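About Skulside

Skulside supplies snacks and bottled water to offices, training rooms and trade counters. Gordon Ross and Comfort Kwofie started the company with 2 vending routes. We now stock 573 break points, most of them open tables without a machine or a till.

What we stock

A standard table carries still water, one bag of kettle chips and one small packet item per place. Jalapeño is the default chip flavor on new accounts. Clients may change it on the September order form.

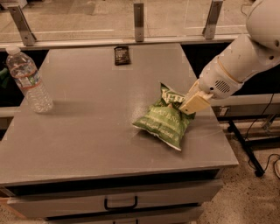

Items are set out singly, with clear surface between them, so that a missing item shows at a glance during restocking. Bottles stand upright. Chip bags lie flat and are never stacked, as the seams split under load. Small packets go toward the back of the table.

Damaged or crushed bags are credited in full. Olga Gaete handles credits and delivery changes.
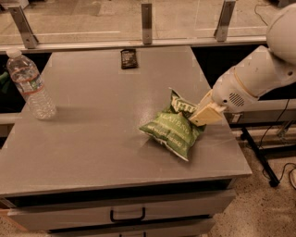

Accounts and delivery

The minimum order is 80 items per drop. Orders of 100 or more ship free from our Gralstead warehouse, which Čestmír Kopecký manages. Smaller sites are served through our partner Kowalchuk on the same price list.

Price list last revised 3/14/20.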